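Paid participants wanted: gripper comparison sessions
April
By the Trodari test group, Walstead

Trodari is looking for adults to take part in a comparison of hand-held grippers at our Walstead site. You will use different grippers to pick up and move everyday items, and you will tell us which ones you would be willing to use for a full shift and which ones you would put down after ten minutes. No technical background is needed. We have plenty of people here who know how the linkages work and we would like to hear from people who don't.

The study is called Florngate. It compares finger pads of different stiffness, two lengths of linkage arm, and two positions for the wrist camera. Every participant works with one gripper in each hand for most of the tasks, so you should be comfortable using both hands at once. Left-handed people are very welcome. Our last group was almost entirely right-handed and the results were hard to use for that reason.

Tasks are short. Typical ones are moving snacks from a tray to a box, folding a cloth, closing a bag, and sorting wrapped items from unwrapped ones. Thin wrappers are the hardest thing we ask anyone to pick up, and you will not be marked down for dropping them. A dropped item is recorded and you go on to the next one.
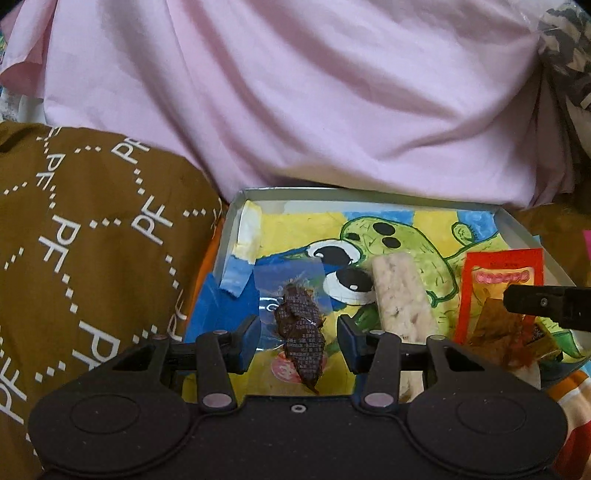 Snack tray task, blue finger pads, jaws open over the tray.

A session lasts 2 hours with a break in the middle. We ask each person to come for 7 sessions, spread over no more than five weeks. Sessions start at 9:30 a.m. or 1:30 p.m., and you can mix mornings and afternoons as you like. If you can only commit to part of the series, please don't apply this time. We need the same people to try every setup, and a half-finished set can't be compared with the others.

Payment is $218 for the full series, paid in one amount after your last session. If we have to cancel a session on our side, it still counts toward your total. Parking is free behind the building.

You can apply if you:
- are 18 or older
- can stand at a table for 40 minutes at a time
- have no current hand, wrist or shoulder injury
- can read short written instructions in English
- have not worked for a company that makes grippers or robot arms in the past year

Glasses and contact lenses are fine. Please take off rings and bracelets before you start, and wear sleeves that can be pushed up above the elbow. Food items used in the tasks are not for eating. Tell us about any nut allergy when you apply - we will plan your tasks around it.

The cameras on the grippers record your hands and the work surface, and they may pick up your voice. Recordings are stored under a participant number and used to compare the hardware. You will get a consent form before your first session and can take it home to read. You may stop at any point, and in that case you are paid for the sessions you have completed.

To apply, pick up a form at the Walstead front desk or ask for one to be mailed to you. Write "Florngate" at the top, list the times of day that suit you, and note which hand you write with. If you have used a hand-held gripper before, add a line saying what kind and for how long. We reply to everyone within two weeks, including people we can't place in this round.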